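How to check a "works from any start" claim on your own arm

Posted Fri 12 May

Every few weeks a method comes out that says a policy trained on a small set of demonstrations will pick up an object from anywhere in reach. The Florevach recipe is the latest one people keep sending me. The write-up reports a high success rate and spends one sentence on how the object was placed before each trial. I wanted to know what that sentence was hiding, so I ran it myself with a toy basketball, and these are the steps I'd follow if you want to do the same.

You'll need an arm with a wrist camera, a trained policy, a ball, a hoop and a free afternoon. I used the Brelby control scripts because they were already installed. Anything that lets you save the wrist view before and after each try will do.

Step 1. Write down what counts as success

Do this before you run anything. I use three grades: the fingers close on the ball and lift it, the ball gets to the hoop, the ball goes through the hoop. The Florevach page uses the word "completes" and never says which of these it means. If you decide afterwards, you will be generous. I was, the first time, and had to throw out a whole session.

Step 2. Fix the start positions on paper

Draw a grid of the reachable table and number the squares. Mine has 9. Pick the order with a random draw and stick to it. When you place a ball by hand without a list, you put it where the arm likes it, a bit in front of the fingers and in plain view. You'll swear you don't. Go back through your saved frames and look.
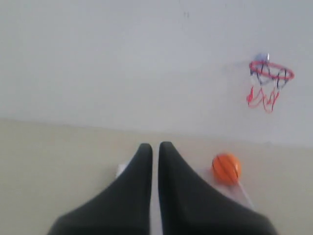

Starts close to a finger deserve their own column in the results. A policy can score well on those by closing and nudging, and a success there says very little about whether it can find anything. I keep "near" as any start within a finger's width of the gripper, and I report near and far separately. When I split my own numbers that way, most of what had looked like general skill was sitting in the near column.

Step 3. Run enough trials to be embarrassed

I did 40 for each condition. The Florevach page did ten, and one lucky roll of the ball is worth ten points of success rate at that size. If 40 takes too long, cut the number of conditions before you cut the number of trials.

Leave failed trials in. If the arm times out, that's a failure. I set the limit at 60 seconds. If you bump the table, mark the trial as bumped and run that square again at the end, but keep the original in the log with a note.

Step 4. Test the edges of the view

Run a separate block with the ball as far to one side as the wrist camera will still show it. Training sets tend to be heavy in the middle, and the average over a whole table hides that nicely.
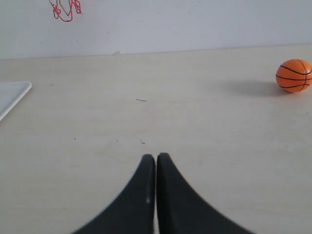
Watch the first second of motion in these trials. I log only the direction the wrist turns: toward the ball, away from it, or straight down. Straight down is the one to worry about. It usually means the policy has learned a favourite spot and goes there whatever the camera sees. An easy follow-up is to take the ball off the table and run the policy again. If it makes the same move with nothing there to grasp, your success rate is partly a record of where you put the ball.

Step 5. Change one thing in the background

Move something the policy shouldn't care about, then repeat the edge block with the same list of squares. Don't change the lamp and the clutter on the same day. I did, and I still can't say which one hurt.

Step 6. Retrain from a different seed

Train 3 copies with the same data and run all of them. Report each one. The Bozkurt baseline, which everybody treats as beaten, landed inside the spread of my Florevach copies on far starts. That doesn't prove the two are equal. It does mean I wouldn't call one better on the evidence so far.

What to put in your write-up

Give the grid, the order, the time limit, the near and far scores for every copy, and the log of bumped trials. Put the no-ball result in the main table.

I'm repeating the far block in August on the Clikudton arm, which has a wider wrist view. If the gap closes there, I'll add the scores to this page. If it doesn't, I'll add those too.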